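Publications > Working papers > Domestic tasks > Section 4

We use cookies to remember your reading preferences. Accept all | Manage settings

4. The sandwich task

4.1 Why lunch?

I picked sandwiches over Roald Lindholm's objections (he wanted folded towels, and he may yet get them). My thinking was that everybody knows what a decent sandwich looks like, so I wouldn't have to argue with reviewers over what counts as a pass. Bread, something green, a squirt of mustard, on a plate. A ten-year-old can do it while watching telly. If a machine with two arms can't, then I don't much want to hear about it cooking my dinner.

The layout is in Figure 3. We cover the table with brown paper and put out the toaster, the plates, the mustard and the bread. Lettuce goes on the bread, and I'll come back to lettuce, because it very nearly finished us. Ylva Brekke wrote the task list, and she was stricter than I'd have been: a leaf hanging over the side is fine, a leaf on the table is a fail.

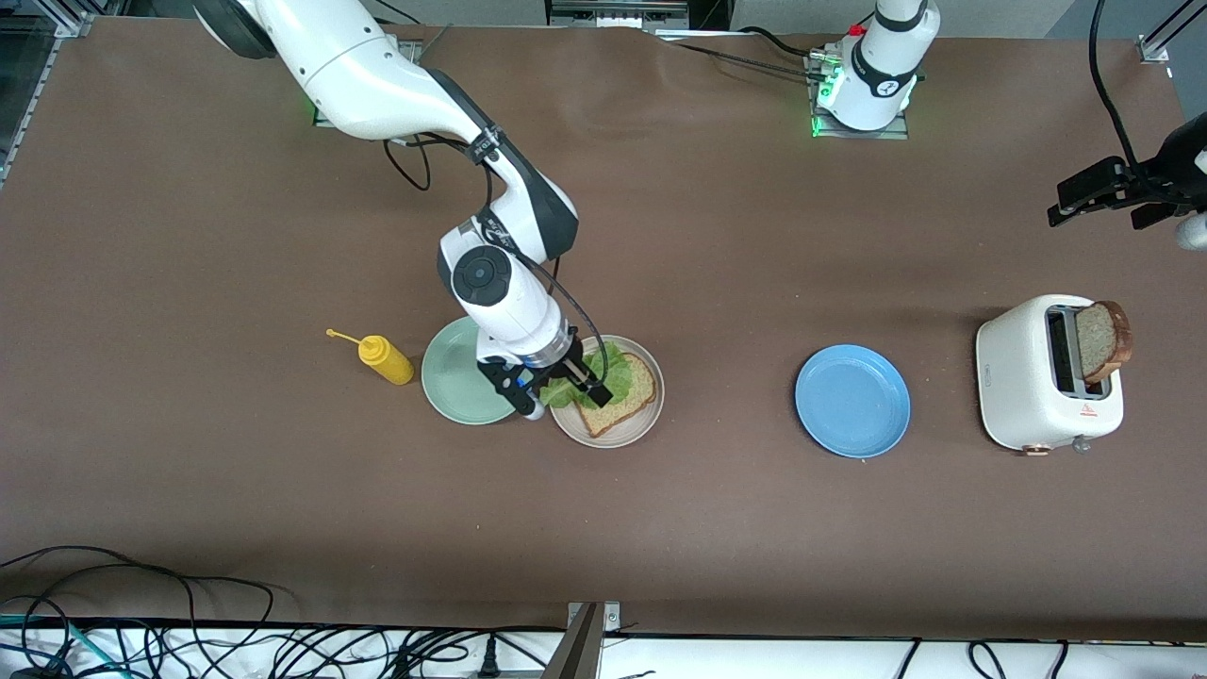 Figure 3. Two-armed sandwich task, with one gripper low over the lettuce and bread and the other by the toaster.

We ran the task in batches of 10, with the same policy throughout, trained on 1000 demonstrations that Isauro Zavala and I recorded between us. Isauro's are tidier than mine. You can spot my Friday afternoon ones a mile off, and I did wonder about throwing them away, but Gøran Boström talked me out of it on the grounds that real kitchens are full of people having a Friday afternoon.

4.2 What went well, and lettuce

Plates are easy now. I'd have been thrilled by that when I started on the Mavberg project, and these days I hardly look up. Bread is nearly as good, so long as it's toasted; untoasted slices squash and then the gripper doesn't know where the edge has gone.

Lettuce is another matter altogether! It bends, it tears, two leaves stick together and come up as one, and a parallel gripper has no way of feeling that it's got hold of the wrong bit. In our worst batch only 2 runs passed, and every one of the failures was down to the leaves. We tried closing the fingers more slowly (a bit better) and pressing down before letting go (worse, and messy).

The mustard bottle gave us a different sort of bother. Picking it up is no trouble. Squeezing it by the right amount is horrid, as the same squeeze gives you a dab from a full bottle and a rude noise from a half-empty one. Njål Magnusson suggested weighing the bottle before each go, and we've added that to the next round of tests, described in Section 5.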